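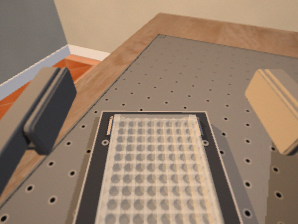
Press releases / Workshop projects

Piver shared workshop publishes complete plans for the Kistik, a plate-handling robot for the home bench

NODUDINE, 3rd January - The members of Piver, the shared workshop in Nodudine, publish today the full plans of the Kistik, a small two-finger robot for moving multi-well plates on a workbench. The package contains the drawings of the gripper, the drawings of the plate holder, the parts list, the control program and the simulated workcell in which the gripper was designed. All files are free to download, to change and to build, also for commercial use.

The Kistik was started in July by a group of members who grow yeast and plant cultures as a hobby. These members use multi-well plates, the flat clear trays with many small round wells, and they wished to have a machine which can take a plate from one place and put it in another place without a person standing next to it. Machines of this kind exist for professional laboratories, but their price and their size are not made for a garage or a spare room.

Simulation first, metal second

For this reason the group decided to do the first part of the work on the computer. A bench was modeled with a perforated breadboard on a wooden tabletop, and on the breadboard a dark holder with a plate in it. The two gripper fingers come to the plate from opposite sides. In the rendered view at the head of this release they stand wide open, and neither of them touches the plate.

The simulated workcell permitted the group to try different fingers in one evening, where a printed finger needs one night on the machine and often one more night for the correction. The group made 28 finger shapes in this way. Only two of them were printed, and the second one is the shape which is published now.

"We are hobby builders and we do not have a big budget for mistakes," the workshop says in the note which opens the build guide. "In the simulation a bad finger costs nothing. We closed it on the plate, we saw the plate jump out of the holder, and we went back to the drawing."

The same model was used to choose the opening of the gripper. The first versions opened only a little wider than the plate, and a small error in the position was enough for a finger to come down on the rim. The published version opens much wider. It takes a little more time for every move, but the group considers this a good exchange.

In total 2,000 simulated pick-ups were made with the final finger before the first real part was ordered. The plate was placed each time with a small random displacement and a small random rotation. The log of all these runs is included in the download, also the runs which failed, so that other builders can compare with their own changes.

What is in the holder

The plate holder received as much work as the fingers. It is a flat rectangular piece which is fixed to the breadboard and can be moved to another position when the bench is arranged differently. Narrow upright guides stand at the far corners of the plate. Their task is to bring the plate to the right place when it is put down not completely straight. The guides are drawn as separate parts, and a builder who uses plates of another make can change only these and keep the rest.

The pads at the inner ends of the fingers are also separate parts. They have a flat face toward the plate. The build guide recommends to print a spare pair at the beginning, as the pads are the part that wears first.

Who can build it

The guide is written for a person who has already assembled a 3D printer or a similar machine. No special tool is needed for the mechanical part except a drill press, and members of Piver can use the one in the workshop. The electronic part needs some soldering. The control program runs on an ordinary laptop and can be connected to the simulated workcell or to the real machine with the same settings file - a new sequence of moves can be tried on the screen before it is tried on the bench.

The group asks builders to read the safety page before the first start. The Kistik is not a certified laboratory device, and it must not be used with dangerous materials or for medical work. The fingers close with enough force to hurt a hand, and the stop button described in the guide is not optional.

Next steps

The next version will have a second holder and a simple shelf for waiting plates. The model of the shelf is already in the workcell files, but it is not tested and the group does not recommend to build it yet. Reports from other builders are welcome, in particular about tabletops and breadboards with another hole distance.

The design work was supported by Swanepoel, the hardware store in Nodudine, which gave the screws, the aluminum profile and the breadboard for the first real machine.

About Piver

Piver is a shared workshop with 28 members. It has a wood room, a metal room and an electronics bench, and it is open to new members all year. The Kistik files and the build guide are found on the projects page of the workshop website. Questions from the press can be sent by the contact form on the same website.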